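Saturday, bench notes, kitchen props

Came in early (well, early for a Saturday) to get the play kitchen stuff in order before the Holtamham set gets packed up. Kettle on, radio on, and off we went.

First up, the green perforated piece. I'm a bit obsessed with this colour, it's a soft greyed-off sage and it goes with practically everything else we've got. The holes are small and run in staggered rows, with a plain strip between the upper and lower bands, and I want to copy that layout for the Turkari sample. Dark holes look great in photos, but they go white and glary as soon as there's light behind them, so whoever shoots the catalogue page should try a darker backing. Must tell Allia.

Then the plates. Purple oval and green round are both see-through enough to let the white table show, and they look really cheerful on it! I'd still like a second oval. Esteves quoted 500 as the minimum order, which is silly for us, so I'll ask again about 4 and see if they laugh.

Food bits: I like the strawberry best, the leafy top reads straight away even when it's tiny. Ketchup bottle is good too, nice clear label with the tomato on it, but it's big next to the strawberry and I think a kid would notice. Maybe put it with the larger veg. The blue cup with the face printed inside stays in, no arguments.

Still to do: price stickers, new lid for the storage tub, and find out why the stock sheet says 1,124 when the last one I printed didn't. Also more tea.

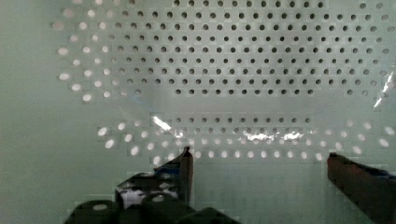
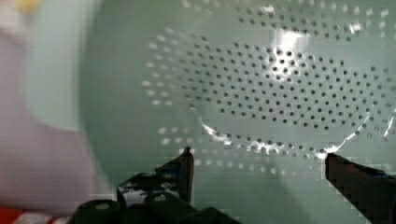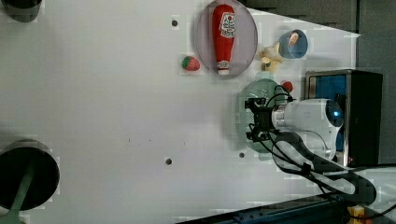 Last photo: ketchup on the purple oval, strawberry beside it, blue cup across the way.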